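Lendale Shared Workshop
Gudutari arm build: progress report for June
Prepared by Severin Rainer for the Tridholm small grants desk

Work since the last report has gone into picking up light, flat objects. The wrist camera is mounted and its cable now runs inside the forearm cover. The elbow bearing was replaced after it developed play, and the arm was realigned the following Wednesday.

We logged 249 pick attempts with artificial leaves and flower stems on the white table. Of these, 81 ended with the item in the basket. Most misses were single leaves lying flat, where the fingertips closed just above the surface. Stems gave less trouble.

Spending to date is $3,407. The Hubmann motor driver is still on back order, with roughly $100 set aside for it.

Next period: thinner fingertips, a slower final approach, and a repeat of the same trials.

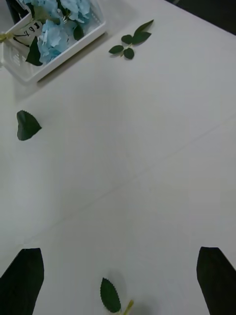 Will the driver delay hold up the repeat trials?
The present driver can handle them, so they will go ahead as planned.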